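Umbral y fatiga en Sakik

El método de Ettore Zanetti parte de un test de 15 minutos en rampa. De él salen dos intensidades: base, a 131 pulsaciones, y umbral. El grupo de Nikach lo aplica desde marzo, con 2 sesiones de calidad por semana y el resto en base.

La carga se revisa cada lunes. Si la deriva cardíaca supera el margen fijado, se recorta la tirada larga.
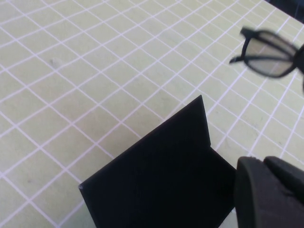

Natación

Series cortas, pausa fija, técnica al final.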